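Growing shiso from seed – anyone else hooked?

Kitchen Herbs & Edibles > Seeds and Starts

pongsiri_patch
Posts: 252
I finally got red shiso to come up and I am over the moon! Third year trying. The first two years I buried the seed under a good layer of mix and got exactly nothing. This spring I pressed it onto the surface, misted it, put a clear lid on and left it on the back step where the nights still got cool. 13 days later there was a fuzz of tiny purple seedlings all over the tray.

Now they're knee high and I'm putting leaves in everything. Rice balls, cucumber salad, a peach thing I made up on the spot (peach, shiso, lime, pinch of salt, please try it). What are the rest of you doing with yours? And do I pinch it like basil?

mulchmonger
Posts: 1727
Congrats! Yes, pinch it just like basil. Take the top off above a pair of leaves and it bushes right out. Don't let it flower if you want leaves, but DO let one plant flower at the end, the little seed stalks are wonderful fried in a light batter.

I like green better than red for eating raw. Red gets kind of tough on me by August, so mine goes into pickled plums and vinegar.

Hidex
Posts: 784
Going to be the grump here. Do not let one plant flower. I did that once and I've been pulling red shiso out of my gravel path ever since. It comes up in the strawberries, it comes up in the cracks by the garage. In some places it's a real weed, and it's worth checking your area before you plant it out in open ground.

Great plant in a pot, though. I keep three by the hose.

mulchmonger
Posts: 1727
Fair, but mine barely reseeds at all. I think it depends a lot on your winters and how much you mulch. I'd be thrilled to find free ones in the path!

Hidex
Posts: 784
You say that now.

brostine_beans
Posts: 13
Hi all, newish here. Has anybody tried starting it indoors under lights? I'm up in Brostine and our spring is so short that outside sowing gives me maybe two months of picking. I've read you have to chill the seed first, and I've also read that's nonsense.

pongsiri_patch
Posts: 252
Welcome! I think the cool nights helped mine, but I can't prove it. Fresh seed matters more, from what I've read. My first two packets were old ones from the back of a drawer, so maybe it was never about how deep I planted them...

Girnell
Posts: 1727
I start mine indoors every year, no chilling, fresh seed, surface sown, and they come up thick as grass. The part I'd add is to soak the seed overnight. Makes a real difference for me.

Also, bottom heat isn't needed. I ran one tray with and one without and the one without did better. Too warm and they just sit there.

This year's batch is on top of the fridge, and they're loving it up there.

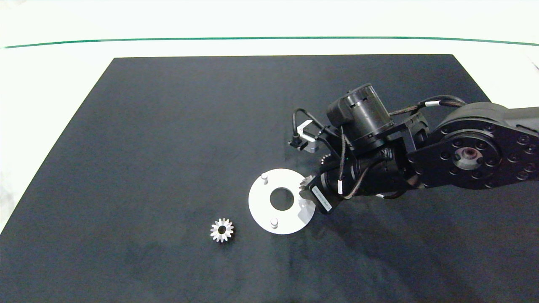

Gear and disc, seed tray table.

Back to shiso – if you have too much, make syrup. Big handful of red leaves, simmer in water until the leaves go green and the water goes a muddy color, strain, stir in sugar, then add lemon juice. It turns the most amazing bright pink the second the lemon hits it. My favorite kitchen moment of the whole summer.

brostine_beans
Posts: 13
Okay, the pink thing has sold me. How much sugar?

Girnell
Posts: 1727
I go by taste. Start with less than you think, you can always stir in more while it's warm. Keep it in the fridge and top it up with fizzy water.

mulchmonger
Posts: 1727
I use rice vinegar in place of the lemon. Same color, a bit sharper, and so good over ice after weeding.

Hidex
Posts: 784
Vinegar in a drink, no thank you. Lemon all the way. I will admit the syrup is the best use for all the ones I pull out of the path.

pongsiri_patch
Posts: 252
Made the syrup this afternoon with lemon and actually yelled when it changed color!! Half the jar is gone already. Going to save seed from one plant, in a pot, on the patio, far from any gravel. Will mail some to anyone who wants it, just send me a message.

brostine_beans
Posts: 13
Message sent!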